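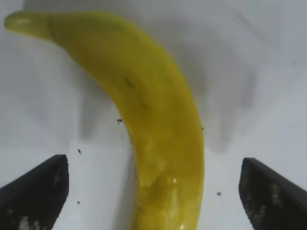
Rónán Ó Conaill
14 de enero de 2018

¡Hola a todos! Nos han aprobado la compra de un brazo para el taller del centro y estoy cerrando la lista. Nuestra tarea es de lo más sencilla, fruta y cestas de mimbre sobre mesa blanca, pero quiero que dé juego dos cursos enteros. Dudo entre la pinza Jemico de 2 dedos y la Oshima, que sale 187 euros más cara e incluye cámara de muñeca. ¿Merece la pena la diferencia?
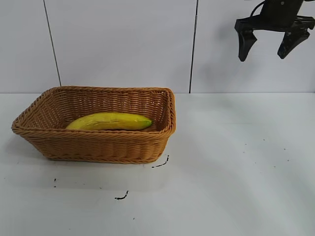 Además me quedan 100 euros para consumibles y no sé si gastarlos en dedos de repuesto o en una segunda cámara fija. ¡Cualquier experiencia me sirve!

2 respuestas
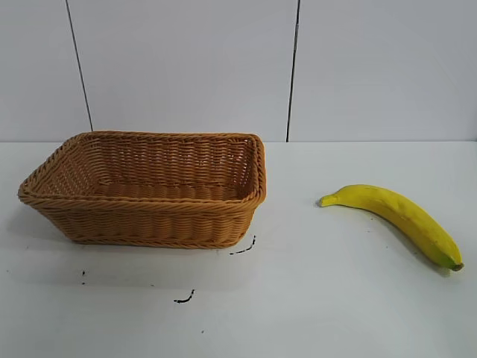

Respuesta de Hinata Chiba

¡Qué envidia de proyecto! Yo iría a por la Oshima sin pensarlo mucho. En diciembre montamos algo parecido con un brazo Clarura y comprar la cámara aparte nos complicó todo: soporte, cable, otro pedido, otro portes... Pregunta antes la apertura máxima, eso sí, y mídela contra tu pieza más gorda (un plátano entra en casi cualquiera, una naranja ya veremos). Los 100 euros, en dedos. Se rayan y se gastan, y el plazo de entrega puede ser de semanas. La cámara fija puede esperar al curso que viene.

Respuesta de Bulance

la jemico va bien, yo la tengo. mira que el precio lleve iva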